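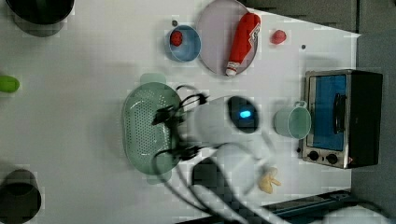
Play kitchen set on the white table, Friday, before sorting.

Friday, April. Started 9:24, stopped for lunch.

Went through the play kitchen pieces for the Enwood order with Gunnel. Toaster oven on the right, large lavender-gray plate along the top, pale green colander left of center. The ketchup bottle stayed on the plate because it rolls.

Colander. Green is paler than the swatch Brorport sent in winter. Gunnel likes it better and so do I. Handles at both ends, small and rounded. My thumb and one finger fit, no more than that, fine for the age group. Ran a cotton bud along the rows of holes looking for burrs and found one near a handle. Trimmed it with the small knife. Write to Brorport and ask if they deburr by hand.

Cup. Pale mint green, close to the colander but not a match. In the catalog proof they are listed as the same color and they shouldn't be. Carter to fix the wording. It also tips easily when a child reaches across, so try the heavier one from the Flikico sample box before we decide.

Toaster oven. Silver frame, blue-tinted door, black handle and two black knobs. Left knob turns stiffer than the right. Opened and closed the door 50 times, hinge still good, handle screws had not moved. Wiped fingerprints off the door with a damp cloth. Did not use the spray, it left streaks on the Holmgren pieces.

Plate and bowl. Plate is too large for the crate if it goes in flat with the oven. It goes in upright along the side, with card on both faces. The little light blue bowl with the white rim can nest in the colander.

Food. The small red round ones are the problem. One in the bowl, one loose on the table, and Gunnel and I could not agree on what they are meant to be. Put both through the small parts gauge again before anything ships. Yellow crinkled piece: listed as pasta on one sheet and candy on another. Pick one.

Ketchup label is fine, white print did not lift with tape.

Crate number for this set is 1576. Old sticker still on the lid, peel it off.

Monday jobs: gauge, knob, catalog wording, Brorport email. Carter has the key to the sample cupboard.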